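Lakbridge Lawn Bowling Club: Questions We Get Asked

Reading time: 5 min

Is this the same thing as bowling?

It's a cousin. There are no pins, no lanes with bumpers and no nachos. You roll a ball (we call it a bowl) down a flat green toward a small white ball (we call it the jack), and whoever ends up closest scores. The catch is that the bowls are lopsided on purpose, so they curve. Your first few will curve toward somebody else's game. Say sorry and keep going.

Do I have to be retired?

No. Plenty of our members are, and they will beat you, and they will be very pleasant about it. We also have high school students, people who work nights, and parents who tell us they are coming for the exercise.

Where are you, exactly?

Behind the Lakbridge library, at the bottom of Hakim Street. The map app will try to send you up the service road to the loading dock. Ignore it and go through the green gate. If the gate looks locked, lift it a little and push. We have been meaning to fix that.

When do you play?

The outdoor green opens in spring, once the grass says so. Over the winter we play on the short indoor mats in the Naron Room, evenings only. The indoor game is slower and closer together, and there is more advice from the sidelines than anyone needs.

Can I just show up and try it?

Yes. Your first 2 visits are free and we'll lend you everything. Come fifteen minutes before the start so someone can show you how to hold a bowl and which side the bias is on. You will forget which side the bias is on. There's a small ring and a big ring stamped on the bowl, and the small one goes on the inside of the curve. People with decades in the game still check.

How much is it after that?

Membership is $204 a year for adults and half of that for students. Drop-in play costs $10 an evening, tea included. Cookies are included too if you get to them before the Histeo Cup team does.

What is the Histeo Cup?

Our winter pairs competition. It begins in February and finishes when we have a winner or when people stop returning our messages. The cup itself has a dent in it and two stories about how the dent got there. Sign up on the sheet by the kettle. If you don't have a partner, write your name with a question mark after it and we will find you one. You may not swap partners after the first loss, however good your reasons are.

Do I need to buy my own bowls?

Please don't, at least for the first season. Bowls come in sizes, and the size that feels right in week one is usually too big. The club has loaner sets in the blue crates. Put them back as a set of four. A mixed set curves four different ways, and the person who picks it up next will blame themselves for an hour.

Do you ever sell used sets?

Yes, a few times a year. They go on the notice board first and online after that, so coming to the club gets you first pick.

What should I wear?

For regular evenings, whatever you can bend over in. For matches against other clubs, white or cream on top and dark pants. Shorts are fine in summer.

What about shoes?

Flat soles on the green and on the mats, with no heel and no tread deep enough to leave a pattern. Sneakers are fine if they're smooth underneath. If you come straight from work in your good shoes, change at the door. We are strict about this and not about very much else. A heel mark on the outdoor green stays there for weeks, and every bowl in the county seems to find it.

Is it hard on the knees?

Less than you'd think. You can bowl from a low lunge, from a slight bend, or standing up with a bowling arm, a long-handled gadget that does the reaching for you. Arms are allowed in all our club games, and there are two in the closet that anyone can borrow. The path from the parking lot to the Naron Room is level, and so is the one to the green.

Can kids play?

From age eight, with a grown-up who is playing or at least looking up from their phone now and then. We have junior-size bowls. They are heavier than they look, so watch your toes.

What happens if it rains?

We play in drizzle. We stop for lightning and for standing water. The call is made an hour ahead and posted on the club page, where you'll also find somebody complaining about it.

How old is the club?

Older than the building. The early scorebooks were kept in pencil and stored next to a radiator, so exact dates are a matter of debate. We do know that 493 games were entered in the oldest book we can still read. The handwriting improves partway through and then gets much worse.

Can we rent the green for a party?

In summer, yes. Write to us with a date and a head count. We supply the bowls and a member to explain the rules, and you supply the food. No tent pegs — we mean it.
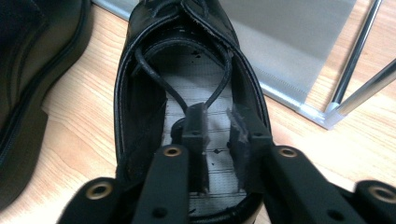
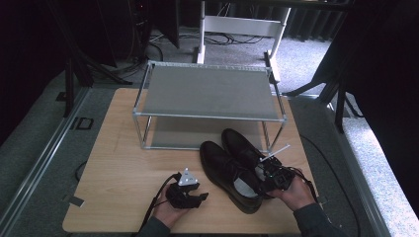 Black leather lace-ups; the rack is in the second photo.

Related pages
How Scoring Works, With Arguments
Histeo Cup: Rules and Past Pairs
Winter Mats in the Naron Room
Looking After the Green
Directions and Parking on Hakim Street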